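Guest Questions: Cuvolcombe Holiday Cabins

What time can I check in?
Check-in runs from 3 pm until 9 pm. If you expect to be later than that, call the office and we will leave your key in the lockbox by the gate.

How many cabins are there?
There are 16 cabins. Cabins 1 to 9 face the lake and the others are along the Sorgate road.

Are sheets and towels included?
Sheets, blankets and pillows are included in every cabin. Bath towels are included too, but please bring your own for the lake.
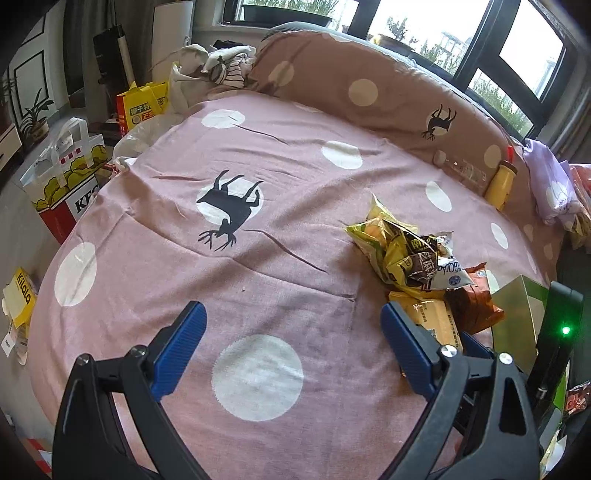 Can I bring my dog?
Dogs are welcome in the Sorgate road cabins for $15 a night. They must be on a leash outdoors and may not be left alone in the cabin.

Is there a store on site?
The office sells milk, bread, ice and a few snacks. The nearest full grocery store is Sarmiento Market, roughly 16 miles away. It closes early in winter, so call ahead if you plan to shop in the evening.

Can I keep food in the cabin?
Yes. Please keep it sealed and take your trash to the bins next to the parking lot before dark. We get raccoons.

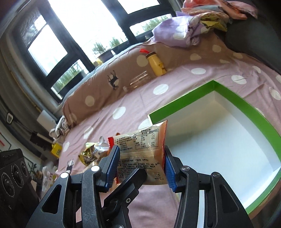

A small sealed snack packet

Is there Wi-Fi?
In the office and on the porch outside it. The cabins do not have Wi-Fi, and cell service is weak past cabin 12.

What is your cancellation policy?
Cancel 15 days or more before arrival for a full refund. After that we keep the first night. For July stays the deposit is $112 and is not refundable.

How do I reach the office?
Dial 71 from any cabin phone.

Last updated 23 March 2021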